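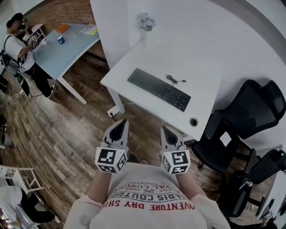 What do you get to see at an office furniture open day?
Mostly desks and chairs, and at Stivuneo you get to sit on all of them for as long as you like, which was the whole reason I drove out there.

I'd been putting off replacing my home office setup for ages. My desk is a door on two filing cabinets (don't laugh, it has served me well) and my chair squeaks so badly that people hear it on calls. So when I saw that the Stivuneo showroom in Fundelow was opening its back rooms for the day, including the fitting-out rooms where they try whole workstations before they go to customers, I signed up that same evening.

Getting there is easy if you come from the Rivadeneyra side. Take the road past the old mill, ignore the first sign, and turn in at the second. Parking is free but tight, and I ended up on the grass. Doors opened at 8 and there was already a line, mostly couples and a few small business types with tape measures.

The front showroom is what you'd expect, nice lighting and price tags. I liked the back much better! They have small rooms set up like real offices, with wooden floors and white walls, and you can just wander in. One of them had a plain white desk pushed up against the wall with two black mesh-backed office chairs beside it, and that was the one I kept going back to. It's a simple thing, a rectangular top with the front corner rounded off. I have a permanent bruise on my hip from the corner of my door-desk, so a rounded corner speaks to me more than it probably should.

It also had a round cable hole with a dark rim near the front right corner. I went back and forth on that. On my own desk I'd want it at the back, where the monitor cables go, but then I thought about how often I'm charging my phone right next to my hand and maybe the front isn't so silly. There was a black keyboard on top, sitting at an angle, with a short coiled cable lying on it, and a white outlet strip down on the floor by the leg. I'm glad they had it looking like that – a desk with nothing on it tells me very little about whether my own mess will fit.

Then the chairs. I sat in more than 6 different ones over the morning and the mesh backs won every time. The padded leather ones in the front showroom look grand, but I get hot in them within minutes, and in July my office is an oven. The armrests on the black ones were at a good height for me, and I'm on the short side. My only grumble is that I couldn't find anyone to ask about casters on wood. I have wooden floors too and my current chair has left two long gray tracks that no amount of polish will shift.

Prices, for those who always ask me: the desk I liked was 900 with the chair included, and the bigger version from the Hilow line was 907, which made me laugh out loud. Seven dollars for a larger top? I measured my wall when I got home and of course the big one doesn't fit. Delivery is extra and they don't do assembly out my way.

Coffee was free and pretty decent, and the cinnamon rolls were gone by the time I found them. There was also a talk on posture upstairs. I caught the second half and have been trying to keep my feet flat on the floor ever since, with mixed results.

A few notes if you go to the next one. Wear shoes you can slip off, it's easier to judge seat height that way. Bring your room measurements (I didn't, see above). The back rooms get crowded toward lunch, so do those first and leave the showroom for later. And take your own pen, the order forms are on paper and there was one pen going around for the entire line.

I haven't ordered yet. The form is on my fridge and I have until the end of next week to make up my mind at the open day price. If anybody has had one of their white desks for a year or two, tell me how the top holds up to coffee rings, please.

Posted February 25, 2024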